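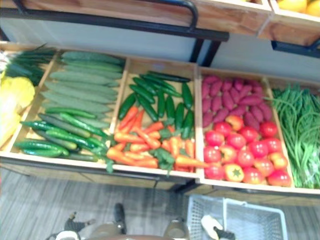 Reading time: 11 minutes

Chapter 3
Fresh Goods and the Small Shop

Viorica Matić

In the first two chapters we looked at goods which can wait. A tin of soup that is not sold in November can be sold in spring, and the owner loses only the use of the shelf. Fresh goods do not wait. From the moment a lettuce is cut it is losing water, weight and colour, and the price that a customer will pay for it goes down in the same time. This simple fact changes almost every decision in the shop: how much to order, how often, where to put it, and when to lower the price.

A large part of this chapter follows one business, the greengrocer Perić, in the town of Denenach. It was opened by two neighbours, Ravinder Charbonneau and Gönül Başaran, who had before this no experience with vegetables. They kept a good record of what they bought and what they threw away, and they have allowed me to use it. I thank them for it, also for the pages they are not proud of.

Their first mistake was a common one. They ordered by the crate, as the wholesaler Prorow offered it, and did not ask how many crates the neighbourhood could eat. In one week they bought 202 kilograms of tomatoes and sold less than half. The rest was given to a soup kitchen or went in the compost. The second mistake was the opposite. Being afraid of waste, they ordered so little that the display looked poor by the middle of the afternoon, and customers who came after work went to another store.

Between these two mistakes lies the subject of the chapter. We call the first cost the cost of spoilage and the second the cost of empty space. The first can be weighed on a scale. The second is harder to measure, as a person who walks past the door leaves no receipt.

Sloped displays, with each vegetable in its own section, are treated in the second half, together with the question of labour. A full and tidy display sells better, but somebody must be paid to keep it so.

Before you continue, please write down your answers to the following. You will need them again at the end of the chapter.

Which fresh item do you buy most often, and how do you judge if it is good?

Would you take the last cucumber in a tray? Why, or why not?

At what hour does your local shop lower its prices?

3.1 Ordering for a short life

Suppose that a shop can sell over 100 heads of lettuce on a warm day, but only half of this when it rains. The order must be sent the evening before.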